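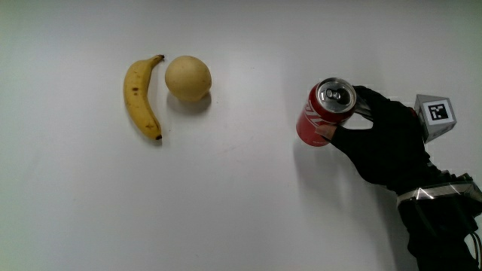
Olanrewaju Omoregie

3.2 What people reach for between meals

Snack choice turned out to be the liveliest part of our diary study, and we were delighted by how much people wrote. Participants in the Fashola and Condik offices kept a paper diary for 8 weeks, noting what they ate between meals, the time, and (if they felt like it) why. Many of them felt like it! Entries ran to whole paragraphs on the vending machine at Condik alone.

Fruit and soda, the pairing in Figure 4, came up again and again in the same entries. We had coded them as competing choices, following the Trultar scheme, and that coding had to go. People had a banana at 10:30 and a soda at 3, or both together on the walk to the parking lot. One diarist called this "lunch, part 2."

Figure 4. A ripe banana and a red soda can.

December was wonderfully messy. Cookies from home crowded out nearly everything else, and the afternoon soda was the one habit that held steady in both offices. We return to the holiday entries in Section 4, where the Rulludetti interviews help explain them.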